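Home | Bedding | Mattresses | Sleep Tech | Laundry | About Us | Contact

Filed under: Bedding > Blankets & Throws > Long-term reviews

Betidstead Plush Blanket, Queen: Review After a Winter and a Summer

The Betidstead plush blanket has been on the bed in our back bedroom since October. I bought it with my own money from Esteban, a home goods store a short drive from us, after the old cotton quilt wore through along one fold. It has now been through a full cold season and part of a hot one, and it has been washed 16 times. I keep a tally on the inside of the linen closet door.

I wrote a short first-impressions post when it arrived and several readers asked for a follow-up once it had been washed a lot. Most plush blankets feel good in the store. The washing is where they differ.

What you get

The blanket comes rolled in a zippered bag with a cardboard sleeve. The bag is decent and I still use it for storing pillowcases. The blanket itself is two layers of plush sewn back to back with a bound edge. There is no filling. The warmth comes from the pile, which is deep enough that you can write your name in it with a finger.

It is sold in patterned and plain versions. I went with a pattern because plain plush shows every hand mark and every place a cat has been sitting. If you like a bed to look smooth and flat, a plush blanket will annoy you no matter which one you buy.

The item number on my sleeve is 2156. I mention it because the store had an earlier version on the same shelf with a thinner pile and a nearly identical sleeve. Check the number before you pay. The earlier one was cheaper, and it felt it.

Size and fit

The queen size is cut generously. On our mattress, which is a tall one, it hangs over both sides and still covers the box spring. At the foot there is enough to tuck under, although the thickness makes tucking a chore and it works its way out by morning. I gave up on tucking after the first week and now let it hang.

On a full-size bed it would reach close to the floor. My sister-in-law, Mebrat Yilma, has the same blanket in the queen on a full bed and likes it that way. She does vacuum the bottom edge now and then.

Warmth

The bedroom is on the north side of the house and the heat does not reach it well. We turn the thermostat down at ten at night. With a flannel sheet and this blanket I was comfortable through all but the coldest nights, and on those I added a thin wool throw under it. Putting the throw on top did less. The plush seems to do its best work as the outer layer.

It takes a few minutes to warm up when you first get in. After that it holds heat well, maybe too well for some people. My husband runs hot and kept a leg outside it most of the winter. In June I folded it down to the foot of the bed and we only pulled it up toward dawn. I would not call it a year-round blanket unless you have good air conditioning.

It does not breathe much. If you sweat at night, look at a cotton weave instead. I have said this about every plush blanket I have tested and it applies here too.

Weight

It is heavy for an unfilled blanket. I like that. Mebrat's younger son does not, and he sleeps under something else when they visit. It is nowhere near the weight of a true weighted blanket and should not be bought as one.

The weight matters more on laundry day. Dry, I can carry it down the stairs under one arm. Wet, it takes two arms and some care on the basement steps.

Washing

The care label says cold water, gentle cycle, tumble dry low. I followed that for most of the washes. It fills our front loader completely, and the washer went out of balance on 4 of the 16 loads. Stopping the machine and spreading the blanket around the drum fixed it every time. A small apartment washer would struggle.

Wash it alone. The first two loads shed a lot of lint, and I made the mistake of putting a pair of black work pants in with it. I was picking fuzz off them for days. By the fifth wash the shedding had dropped to what I would get from a bath towel.

I used a plain liquid detergent, no fabric softener. Softener coats plush and makes it feel greasy after a while. I ruined a different blanket that way years ago. White vinegar in the rinse is fine if there is a smell to get rid of.

Drying takes patience. On low it needs two full cycles, and I pull it out between them, shake it and turn it over. If you skip the shake, the middle stays damp and the edges get overdone. I hung it on the line twice in the summer. It dried in an afternoon but came in stiff, and needed ten minutes in the dryer with no heat to loosen the pile again.

Once, in a hurry, I dried it on medium. The pile at one corner went slightly rough and has stayed that way. It is a patch the size of my palm. Follow the label.

Wear

The pile is still deep over most of the blanket. It has flattened a little along the top edge where we pull it up, and along one side where I sit to put on my shoes. Brushing with a soft clothes brush brings most of it back. I do this maybe once a month.

The color has held. I compared it against the scrap that came attached to the sleeve and there is a slight difference if you look in daylight by the window. In lamplight I can't tell them apart.

The binding is the weak point. One corner began to come loose after the ninth wash, with an inch of stitching gone. I closed it by hand with doubled thread and it has not opened any further. Bethel Gebreyes, who does alterations and looked it over for me, said the stitches were too long for a fabric this thick and that she would expect the other corners to go in time. None of them has yet. For the price I would have liked better sewing.

There is a one-year guarantee on seams. I did not use it, as mailing the blanket would have cost more than the thread.

Static and pet hair

Static is bad in January. If your room is dry, you will see sparks when you pull the blanket back in the dark. A humidifier helped. Dryer balls did nothing that I could notice.

Cat hair sits on top of the pile and does not work its way in, so a rubber glove takes it off in a couple of passes. Long human hair is harder and tends to wind itself into the plush.

Compared with the others

I have used two competitors for long enough to say something useful.

The Illard is lighter and dries in one cycle. It is also thinner, and ours went bald in spots in its second year. It makes a good guest room blanket where it won't see much use. The bound edge on the Illard is sewn better than the one on the Betidstead.

The Brovesine is the softest of the three by a small margin. It costs a lot more, with the king size running up to 200 dollars depending on the pattern, and I could not find anything in the warmth to justify the extra. It sheds less from the start, so if you have someone in the house who is bothered by lint, it might be worth the money to you.

For an everyday bed in a cold room I would pick the Betidstead over both.

What I liked

Deep pile that has lasted
Very warm as a top layer
Generous cut
Color holds in the wash
Comes in a bag worth keeping

What I didn't

Loose stitching at one corner
Two dryer cycles every time
Sheds in the first few washes
Static in dry weather

Who should buy it

People with a cold bedroom and a full-size washer. People who don't mind some weight on them. I would steer hot sleepers and anyone who uses a laundromat toward something thinner, mostly on account of the dryer time.

If you do buy one, wash it by itself twice before it goes on the bed and look over the corners each time it comes out of the dryer. Mine is staying where it is, and I plan to buy a second for the guest room when the fall sale comes around. I will add a note to this page if another corner lets go.

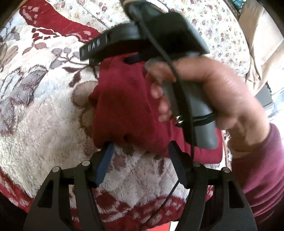 Folded maroon cloth on a thick patterned plush blanket.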